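OK so I've spent most of September inside the Prydderch letters and I need to talk about the Zostton election with somebody, so it's going to be you lot. Long thread, get a drink.

Background first. Zostton in the 1750s sends two members to Parliament and has 53 voters. Not fifty-three thousand, fifty-three! You could fit the whole electorate in the upstairs room at the inn, and at election time people did exactly that, at great expense to whoever was standing.

The Prydderch family thinks of one seat as theirs, more or less like a piece of furniture. The other gets passed around by whoever has the ear of the ministry that year. It's been this way for two generations and everybody's pretty comfortable.

Then the old man dies in the middle of a Parliament, his heir is nineteen and can't sit, and suddenly the family needs a placeholder. Somebody who'll keep the chair warm for two years and then hand it back without a fuss.

They pick a cousin from Revum. His own aunt calls him "a quiet, biddable sort of man, much troubled by his stomach." Perfect, right? You can feel the relief in the letters.

Meanwhile the ministry has its own guy. He's been promised something, anything, for about a year, and he's getting loud about it in London. So they write to the family suggesting (super politely) that maybe the cousin's health isn't up to it.

What I love is the answer. The widow writes back herself, four pages, and never once says no. She's honored. She's grieving. She couldn't possibly decide while the roads are so bad. She asks after the minister's knee.

And while that letter is on its way she sends her agent around Zostton with a list. I've got the list! It has every voter's name and next to each one a tiny note in her handwriting. "Safe." "Wants a lease." "Safe if his brother is." "Has been spoken to." One just says "Dinner."
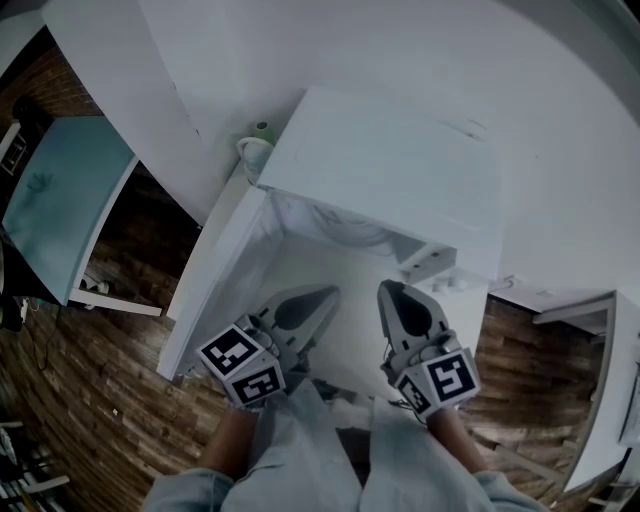
Wyn Lougher: Isn't "has been spoken to" the agent's hand, though? I always figured he added those afterward, and that she only wrote the ones about money and family.

Ooh, OK, you may well be right, Wyn. I went back to my notes and those entries do have the long looping d he uses in the accounts. She tends to clip hers short. So maybe it's two people working on one list, her at home and him out on the road, and I think I like that even better. I'll fix my transcript tonight.

It also helps with something that was bugging me. Two of the "spoken to" men went and voted the other way, and I couldn't see her getting that wrong. Him, sure. He was an optimist, you can tell from the mileage he claimed.

Speaking of accounts: he spent £713 on this election. For a single seat! On voters who mostly would've gone along anyway! A big chunk is food and drink, then there's a new pump for the market square, and a line for "the singers from Urnby," who I can't explain at all. If you know of any Urnby singers, please get in touch.

So the ministry's man finally shows up, with a carriage and a letter of introduction, and finds that every decent bed in town is taken. By the cousin's friends. For the whole week. He ends up sleeping at a farm and writes a furious note about the geese.

The poll itself takes a morning. The cousin gets 28 votes, so he's in, though it's a lot closer than that list would've had you believe. There's talk of a petition against the result and then the talk just stops. I'm still looking for why. There's a gap in the letters right there, and when they pick up again the ministry's man has a nice little post in the customs.

Did the widow arrange that? The minister? Did he simply get tired of geese? I've read some 50 letters from that winter and the only hint is her telling her sister that "the gentleman has been made easy."

Next up is the cousin, who got to London, found out he liked it, and did not want to give the seat back two years later. Those letters are much, much ruder. I'll start on them after supper.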